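About Prokasby

Prokasby supplies a two-arm packing cell and the service that goes with it. The product is called Kunder. It is sold to contract packers, small fulfillment operations and spare-parts warehouses that handle cartons in mixed sizes and in runs too short for a case erector. Customers buy the cell outright or take it on a service contract. The hardware is the same in both cases.

The company works from a single building in Pumden. Assembly, task development and support share the ground floor. Offices and the parts store are upstairs.

What we supply

A Kunder cell consists of two arms on a common base, a multi-finger gripper on each arm, a head camera, a control cabinet and a flat work table. The standard table is white. The software license covers the carton tasks listed in the order and any task revisions issued during the contract period.

The cell is not fast. A dedicated erector running one carton size will outpace it on every measure, and customers with that kind of work are told so at the first call. Kunder is meant for benches where the carton changes several times a shift and where a changeover on fixed equipment would take longer than the run itself. A carton change on Kunder is a selection on the operator panel.

The following tasks are currently offered:

Picking up a flat or partly open carton from the table
Opening a carton and spreading the flaps
Moving an open carton to a marked position
Placing items from a tray into an open carton
Closing the top flaps, without tape

Taping and labeling are outside the scope of the cell. Most customers already own a semi-automatic taper, and we will set the outfeed height to match it.

How a task is developed

Each order begins with samples. We ask for 28 cartons of every size, taken from normal stock. Cartons picked out for being square and clean are of limited use, as the cell will later have to handle the others.

Samples are worked on a development bench fitted with the same arms and grippers as the shipped product. A plain green cloth is hung behind the table during this stage so that the carton outline separates easily from its surroundings. The cloth is not required at the customer's site. Once the task runs on the bench, it is repeated against ordinary backgrounds, including shelving and moving conveyors, before it is released.

Corrugated board behaves differently from the rigid parts most grippers are specified for. Panels flex under load, flaps spring back, and a box that has been opened once will fold more easily along the same crease the next time. Grip force is therefore set per board grade and not per carton size. Lift speed is set separately for each arm, and one arm can hold position while the other completes a move.

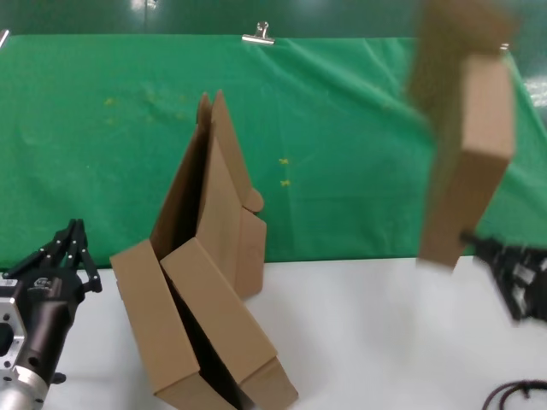

Team

Güven Ağca founded the company and is responsible for mechanical design. He previously worked on wrist mounts and tool changers for palletizing arms. The current base casting and cable routing are his.

Thu Hứa leads task development. Her group writes the carton tasks, maintains the test benches and decides when a task is ready for release. Questions on whether a particular carton can be handled should go to her group and not to sales. Please include the flute type and the flat dimensions.

Doğukan Yurt runs installation and commissioning. He is the point of contact from delivery until the acceptance test is signed.

Canan Toprak manages service contracts, spare parts and gripper exchange.

Birsen Kırmızıgül handles safety documentation and the risk assessment file supplied with each cell. She also teaches the operator course.

Installation

The cell arrives on 2 pallets. It needs a level floor, a single-phase supply and a network connection. Compressed air is not used. The customer is responsible for the floor markings and for any guarding beyond the light curtain included with the cell.

Commissioning takes up to 5 working days for an order with one or two carton sizes. Larger orders are quoted separately. The acceptance test is run on the customer's own cartons, by the customer's own operators, with our installer present. The pass criteria are written into the order and do not change after signature.

Operator training is included for each shift. The course covers starting and stopping the cell, clearing a dropped or crushed carton, selecting a task and reading the fault log. It does not cover teaching new tasks. Customers who want to develop tasks themselves can take the longer course in Pumden, which assumes some prior experience with arm programming.

Service

The service contract has a minimum term of 3 years. It covers remote fault diagnosis, one scheduled visit per year, software revisions and exchange grippers.

Grippers are treated as wear parts. Cardboard dust gets into finger joints, and the fingertip pads lose grip with use. When the self-check reports excess play in a finger, a reconditioned gripper is shipped and the worn one returned in the same crate. The exchange takes four bolts and one connector. The arm must be recalibrated afterward using the plate stored in the cabinet door.

Damage from collisions with lift trucks, liquid in the control cabinet, and use with payloads above the rated limit are not covered.

Head camera images are stored in the cabinet and overwritten on a rolling basis. They leave the site only when the customer opens a fault ticket and agrees to attach them. A customer may switch this off entirely, in which case remote diagnosis is limited to the joint and force logs.

Limits of the product

Waxed and heavily coated board is not supported. Neither are cartons with pre-applied adhesive strips, as the liner tends to catch on the fingers. Double-wall cartons can be handled in the smaller sizes only. Damaged cartons are rejected to one side of the table when the damage is visible to the camera, but a weak panel that looks sound will usually be discovered during the lift. The cell stops if a carton is lost from the grip and waits for an operator to clear the table.

A quotation lists every carton tested, the result and any condition attached. Sizes that did not pass are listed as well.

Akyol

Akyol is the second product line, in preparation since March. It uses a single arm and a narrower table and is intended for closing tasks only. It shares its gripper and control software with Kunder, so existing service customers will be able to hold one set of spares. Pricing has not been set. Sample cartons for Akyol are being accepted from current customers through Canan Toprak.

Visits and samples

Demonstrations are held in Pumden by appointment. Visitors may bring their own cartons, and we prefer that they do. Closed shoes are required on the ground floor. Sample shipments should be marked with the company name and the quotation number, and packed flat where the carton design allows it.

Page last revised 22 September 2026.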